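Inspection date: 2024-11-05
Site: Unon Hall, polling place for the Rissanen ward
Checked by: Sushil Bhatt

## Voter access

- [x] Main entrance unlocked by 5:30 a.m.
- [x] Ramp clear, handrail tight
- [ ] Campaign signs outside the 90-foot line. *Two Nona for Council signs were inside it. Moved, recheck at noon.*
- [x] Path from check-in to booths wide enough for a wheelchair

## Tables and supplies

- [x] Check-in table steady, no splinters
- [x] 905 ballots received, seals match the log
- [ ] Spare pens. *One box short. Requested from the county office.*

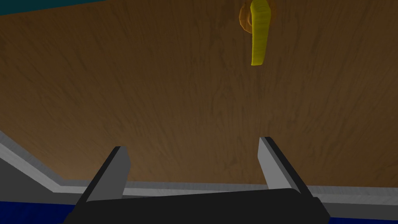

*Wood tabletop with banana near the top.*

Food stays away from ballots and poll books. Poll workers take breaks in the back room, one at a time.

## Rooms and walls

- [x] No candidate names or party material on display
- [x] Booths face away from the windows
- [ ] Exit sign lit. *Bulb out over the side exit. Also noted in January.*
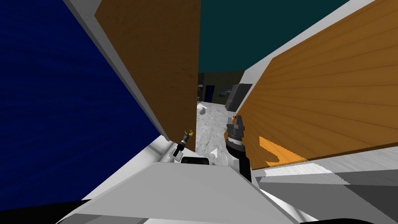

*Blue, brown and orange panels, with a room beyond.*

## Ballot box and count

- [x] Box shown empty to both party observers before opening
- [x] Seal 79 on front, seal 107 on back
- [ ] Observer chairs set six feet from the counting table. *Too close. Move before polls close.*

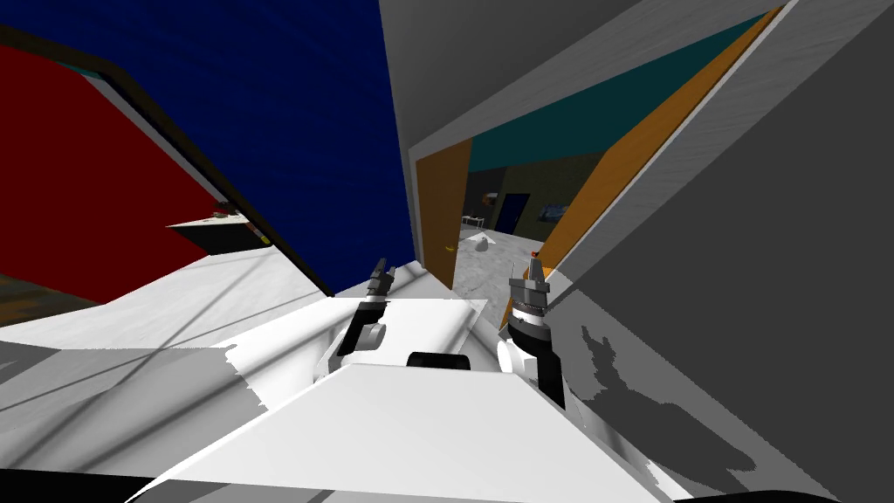
Observers from both parties may stay for the whole count, but they may not handle ballots or talk to voters. The Darkness precinct had a complaint last time over people standing in the way during the line at closing. Keep an open doorway like this one clear on both sides, and seat observers off to the side of it. Anyone in line at 8 p.m. gets to vote.

Open items: signs, pens, exit bulb, chairs.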